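Tidying a Table Is Still Hard: Selma Dimitrov on Chores and Machines

October 13, 2025

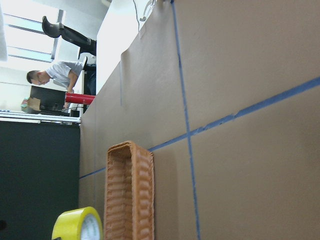

Selma Dimitrov has spent most of her working life on one narrow question, namely whether a machine can put ordinary things back where they belong. She runs the manipulation group at Ratirix, in Goltport, and the task her group has been measuring since April is clearing small items from a table into a basket. I asked her first whether it works.

"It depends on what you count," she said. "If the item is rigid, light and lying alone, we are in good shape. Of 200 attempts in the last full series, 186 ended with the item in the basket. People hear that and think it's solved. But that series used 5 items, and we had seen all of them before."

The failures interest her more. Most fell into two groups. In the first, the gripper closed on the item and the rim of the basket together. In the second, the item was released too early and came to rest across the rim. Neither is a problem of strength or speed. Both come from a poor estimate of where the rim is, and a woven rim is uneven by nature.

"A molded bin has one edge," Dimitrov said. "Wicker has a hundred little edges. The depth reading jumps between them. We could switch to a bin and the number would go up tomorrow, but people have baskets at home."

Rolls of tape come up often in her notes. A roll can be picked up by the outside, by the wall of the core, or across its width, and the correct choice depends on how it is lying. On its side it may also roll when touched. The present controller handles a roll lying flat and does less well with one on edge.

I asked about the shop floor, where her group has a second project with Rawashdeh, a packing firm. The work there is kitting, which means placing a fixed set of parts in a tray. She considers it the easier problem.

"The tray is always in the same place. The parts come from the same supplier. If something is wrong, there is a person 4 steps away who can press a button. A kitchen has none of that. The table moves, somebody leaves the mail on it, and the light changes all day."

Daylight is a recurring complaint. Exposure settings that suit the morning wash out part of the view by noon, and the group now retunes between sessions. The planning software, Sedix, was written in-house and assumes that the work surface does not change during a run. Dimitrov wants that assumption removed before any home trial.

How long until a household could buy such a machine and leave it alone with a cluttered table? She declined to give a year.

"I can tell you what I would want to see. Items it has never met, a basket it has never met, and no engineer in the building. Run that for a month and log every intervention. We haven't run it. I don't know of a group that would enjoy publishing the result."

The next series adds soft items, beginning with dish cloths and socks. She expects the success rate to fall.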